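Shop gets the go-ahead on grippers, with a catch

Well, we got our answer on the equipment money, and it's a yes! Sort of a yes. A yes with a spreadsheet attached. I've been writing in this newsletter about the hand-held grippers since spring, and I know a few of you skip straight past me to the swap column, but this time there's a number at the end of it so please stay put.

For anyone catching up, the Durkby workroom has been trying out hand-held grippers on small-parts jobs before we commit to a full bench arm. You hold the thing, you do the job with it, and the camera on it keeps a record that can be used later to teach the arm. The plan going into August was to buy one arm and be done. The plan coming out of August is to buy more grippers first and wait on the arm, and I'm going to try to explain how we got there without making anybody's eyes glaze over.

The job we keep coming back to is the parts organizer. Tinted plastic, hinged lid, dividers inside. You'd think a box is a box, but clear plastic is a real pain for a camera and those thin dividers don't leave a fat gripper finger a lot of room to work with. If we're spending real money I want it spent on something that can cope with the stuff on our own shelves, and our shelves are full of these.

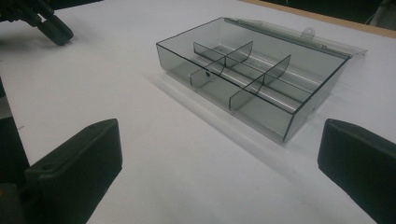

Issue 116

So, the money. We were approved for 600 dollars a month on a lease, which sounded like a lot until the quotes came in. Drovon quoted us for the arm alone and then sent a second page with the mounting plate, the power supply and the training visit all listed separately (I may have said a word when I opened that one). Tessier's price was higher up front but it had everything in it, and they'll swap a worn finger pad without making you ship the whole unit back. I like that a lot. We go through pads.

Hannelore Ruchti did the side-by-side for us and it's taped up by the coffee machine if you want to go squint at it. Her point, and I came around to it slower than I should have, is that an arm sitting idle costs the same every month as an arm that's working. Until we've got enough recorded jobs for it to learn from, we'd be paying for a very expensive coat rack. The grippers are the cheap part. Buy those now, get people using them, and the lease can start when there's something for the arm to do.

That changes the order to 6 grippers from Tessier, with spare pads, and no arm until next budget year at the earliest. I'll admit I was a little crushed! I had already picked out the corner. But the bench time we've put in on the organizer has been useful for more than bragging rights, and it's what got us thinking harder about finger size.

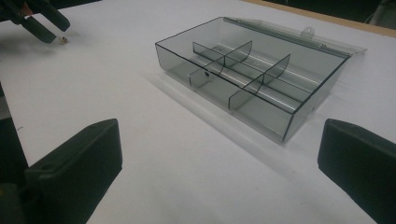 The standard fingers are wide and blocky, great for lifting a carton or steadying something big, and a lot less great when the target is a little compartment with a curved divider on one side of it. Tessier sells a narrow set as an add-on, and we've put 3 pairs on the order so we can find out whether they're worth it before we outfit everybody. If they're not, we're out the price of 3 pairs and I can live with that.

A few smaller things that ended up in the budget, mostly because I nagged. A second lamp for the bench, on account of the shine you get off that plastic. White table covering by the roll. A set of Jiltley bins so the grippers have a place to live that isn't my desk. And a line for repairs, which we somehow left off the last two requests and then acted surprised about.

What didn't make it: the rolling cart, the big monitor, and the fancy chair that someone wrote in at the bottom in pencil. I have my suspicions about the chair.

If you've got a job you think would be a good one to record, put it on the sheet next to the sign-in book before the order goes in. Small, fiddly and repetitive is what we're after. Please write down which parts and which container, too, and whether the lid has to be opened as part of the job, since that changes how long we block out on the bench.

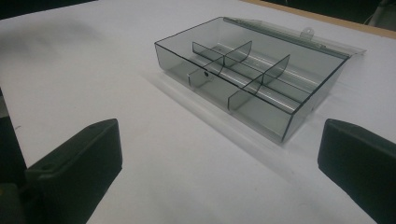

Ruchti wrote back after reading my draft that she'd hold off on the narrow fingers altogether and put that money toward a longer service plan, since pads are easy to add to an order later and a service plan usually isn't. She also wants the arm quotes refreshed in the new year, as neither company would promise to hold a price that long.

Fair enough on the quotes, and I've asked both companies how much notice they'd need. On the fingers we're still arguing, very politely, over email. The order form stays open until noon on the last day of the month, so if you have an opinion on it, send it to me before then and copy Hannelore so she doesn't think I'm stacking the vote.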